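Open Saturday at the Brimier towel works, Jidasstead

The Brimier works opens its doors twice a year, and we drove over from Greenwood for the morning session. Parking is behind the dye house. Visitors go in groups, starting in the yarn store and then up the iron stairs to the weaving floor, where ear plugs are handed out. The older looms are still used for short runs of 200 towels or so.

After weaving comes washing, cutting and hemming. The hemming room was the quietest stop and the one where we stayed longest. Children's towels are finished there, and visitors are allowed to feel the cloth.
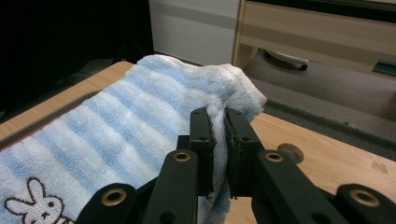

Trekia Mill Visits, No. 145, page 2

The striped terry in pale blue and white has a white hem and a rabbit embroidered near the bottom, outlined in dark brown, with upright ears and dot eyes. The loops are soft and fairly thick. The same rabbit is sold on a bath mitt in the shop.

The tour ends at the packing benches. More than 2,000 towels leave here in a normal week. Seconds are sold by weight next to the exit, cash only, and the line was long by noon. Tea is served in the old boiler room until closing. The next open day is in January.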